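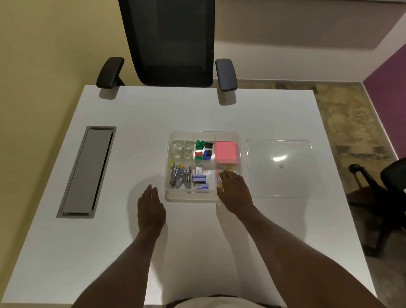

Home | Trials | Grippers | Cameras | FAQ | Write to us

Bench trials: your questions

Which grippers are you comparing at the moment?
Three of them. The Rathjen two-finger, the Skurov with the soft pads, and Fotora's little parallel gripper, which arrived last and has already won a few of us over. All of them go on the same Jarkell arm with the same controller settings, so any difference you see in the results should come from the fingers.

Why office bits and pieces?
They're wonderfully awkward! A pad of sticky notes is easy for almost anything with two fingers. A paper clip lying in a heap of other paper clips is another matter, and a clear plastic compartment wall a finger's width away makes it worse. We tried wooden blocks first and every gripper looked brilliant, so we learned very little.

What counts as a successful pick?
The item leaves its compartment, stays held for three seconds and goes down on the desk without being dropped. Two clips hooked together count as a miss if we asked for one. Fedir Yurchenko thinks that's harsh and he may be right, but changing the rule now would spoil the older results.

How many attempts have you made?
303 so far, of which 116 were with the Skurov. It got a head start while we waited for a mounting plate for the Rathjen.

Do people do the task as well?
Yes, and we love this part. We go through the sorting by hand with the camera at head height, then look at how the fingers come in – from above, from the side, over the rim. Waltraud Buschmann noticed that she nearly always steadies a tray with one hand before reaching in with the other. A single arm can't do that, and it explained a lot of trays sliding about in our first week.

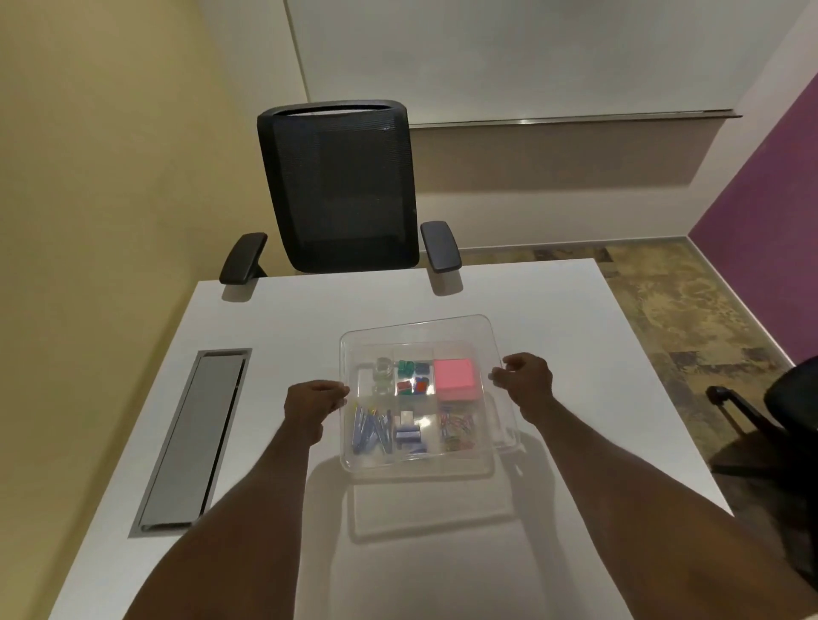 So would two arms be better?
For trays, we think so. We have only one Jarkell, so for now we put a non-slip mat under the tray in the arm trials. Elfriede Wendt is working out whether a second, cheaper arm could do nothing except hold things still. We're hoping to try it in October.

Does clear plastic confuse the camera?
It does, quite badly. The depth camera sees straight through the walls or picks up a reflection, and then the gripper comes down on an edge. Turning the lamp to 80 per cent helped a bit. Moving the camera higher helped far more, and we should have done that first.

Which gripper do you like best?
It depends who you ask! For small loose things the Fotora is a joy, with thin tips that get right into the corners. For pens and boxes of staples we'd pick the Skurov every time. The Rathjen is the strongest of the lot and a bit wasted on stationery, though Arne Gerlach is very fond of it and wants a heavier set of objects to show it off.

Can I use your results or repeat the test?
Please do. Any divided tray will work if the compartments are deep enough to get in the way. Write down how you filled it, and mix up the clips again between runs – they settle flat after a while and get harder to pick.

Can I send you a gripper to try?
Write to Zuleica Bezerra first with the bolt pattern and the voltage. We can't promise a date, but we do read everything and we're always pleased to see something new.

Last changed 3/19/22

Filed under: Grippers, Picking small things, Common questions

Contact | © Bench Trials | Back to top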